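How Does a Robot Know What It Is Looking At?

By Ritu Mishra

When you look at a messy shelf, you know right away what is on it. You don't have to think about where one toy stops and the next one starts. A robot has to work that out with software, which means a set of instructions that a computer follows.

Three kinds of software do most of the work. The first is called perception. It takes in a camera picture and tries to find the separate things in it. The second is called planning. It picks a path for the arm to move along. The third is called control. It tells each joint how far to turn and how fast.

A camera picture is just a grid of tiny colored dots called pixels. To a computer, each pixel is a few numbers. Suppose a patch of pixels is dark brown. Is it part of a toy, or is it a shadow under the toy? The perception software has to make a guess, and the guess comes with a score. A high score means the software is fairly sure. A low score means it should look again, maybe from another side.

Looking from another side helps a lot. Two things can seem like one big thing when the first is standing in front of the second. Move the camera, and a gap may show up between them.

Practicing in a pretend room

Engineers often let a robot practice inside a computer before they try anything in a real room. This is called simulation. It works a bit like a video game. The room, the furniture and the robot are all drawn by the computer, and rules for weight and bumping are added so that things can fall or slide.

Vivek Sengar and Kanchan Saxena build pretend rooms for a project called Gokix. One of their rooms has a chest of drawers with small things on top. The robot in it is a single arm.

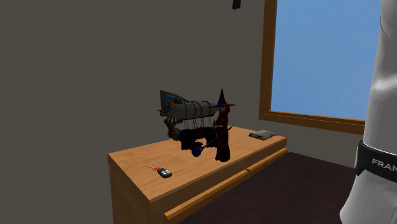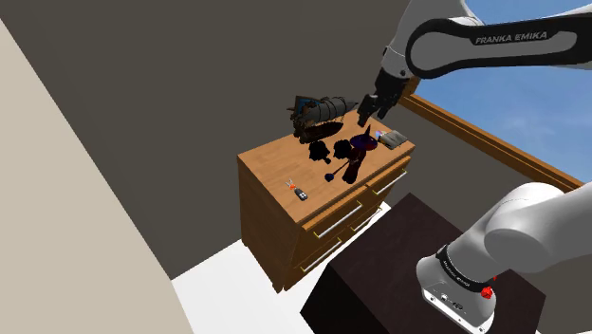
Two computer-drawn views of the Gokix practice room. The second shows the arm's gripper and its base.

A witch figure in a pointed purple hat is easy for you to name in the first view. Software finds it harder, because the hat overlaps the end of the airship's balloon. It has to decide which pixels belong to the hat and which belong to the balloon.

In a simulation, the computer already knows the right answer. It drew every object, so it can make a second picture where each object is filled in with its own flat color. The engineers compare that answer picture with the robot's guess. If they don't match, they can see which pixels went wrong.

In January the Gokix team tested one version of their software on 200 pretend rooms. It mixed up two objects in 34 of them. Kanchan saved those rooms and used them again to check the next version.

Planning the path

Once the software has found the objects, the planner gets to work. Say the job is to pick up a small remote control. The planner tries out many paths in its memory and throws away any that would knock something over. It also has to keep the arm from hitting the wall or the furniture. Then the control software follows the path in small steps and checks the joints at each one.

Words to know

Pixel: one tiny dot in a digital picture.
Gripper: the part at the end of a robot arm that holds things.
Simulation: a pretend world run by a computer.

Updated 4 October 2025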